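Ticket 834 – Round-check readers dropping taps, housing unit B
Site: Felley County Jail
Product: Vornia tour logger, Rilunitz wall readers
Opened by: Natsumi Hosoda, jail IT
Assigned to: Tetsuya Kinoshita
Opened: Nov 8, 2022
Priority: High

Problem
Officers on the night shift tap the reader at the end of each tier and get the green light, but the round does not show up in the log. Supervisors see a missed check. Rounds are set at 30 minutes. Cell doors and intercoms are on a separate controller and are not affected. 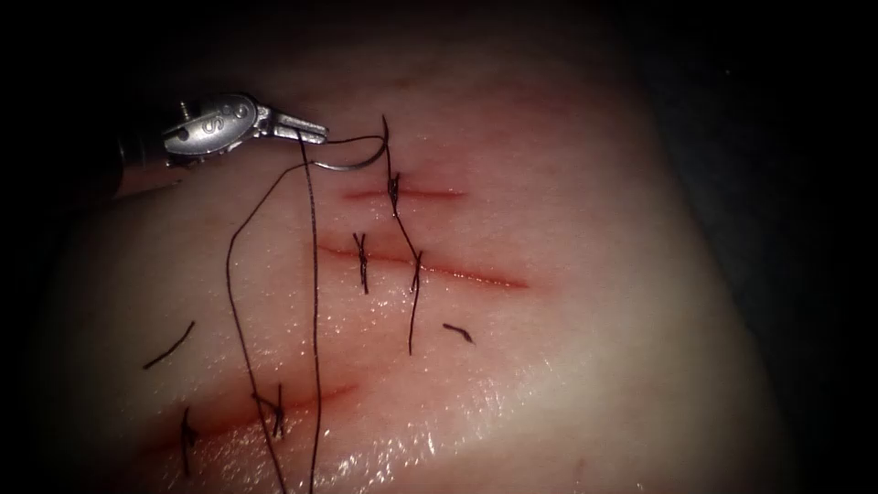 Day shift reports the same fault, less often. Paper backup logs are in use on unit B until this is closed.

Update 1 – Kinoshita
Pulled the reader buffer. The taps are in it with correct badge IDs, so the badges are good. The buffer was uploaded to the Agudelo server and rejected with "timestamp out of window." Reader clock is 18 minutes behind the server. The window allows 12.

Steps done:
Forced a time sync from the admin page. Failed, no response from time server.
Checked the time server address. It still points to the old host, retired in the network move.
Entered the new address and restarted the reader. Clock matched after restart.
Re-sent the held buffer. Accepted.
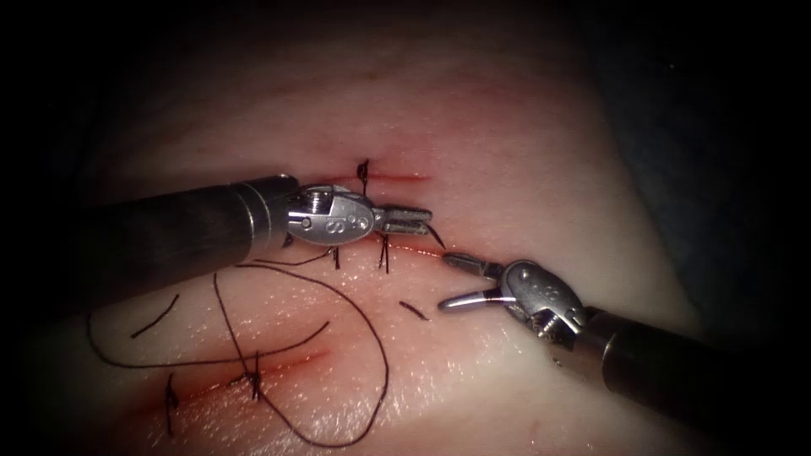 The reader at tier 3 has a second fault. It misses the badge completely, no light and no beep. The bracket was bent and the tag plate behind it had been pushed flat against the antenna. It needs a small air gap to read. Think of the grasper jaws over that row of stitches: right above it, with clearance. Straightened the bracket and put the spacer back in. Test badge read on every try – left the spare spacer with the unit sergeant.

Update 2 – Hosoda
Clock fix confirmed on unit B. Missed checks from the affected shifts now show as completed, with the original tap times. Units A and C still have the old time server address. Please change those too before I pull the paper logs.
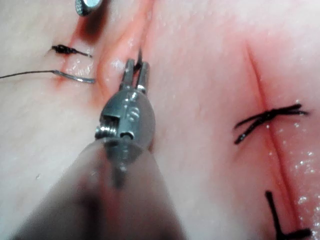

Instrument wrist joint, with the jaw tips against the pad.

Update 3 – Kinoshita
Address changed on A and C. Readers restarted one tier at a time between rounds. All clocks match the server. Added an alert for drift over 5 minutes, sent to jail IT by email.

Status: Pending, waiting on one full night shift with no rejected taps on any unit.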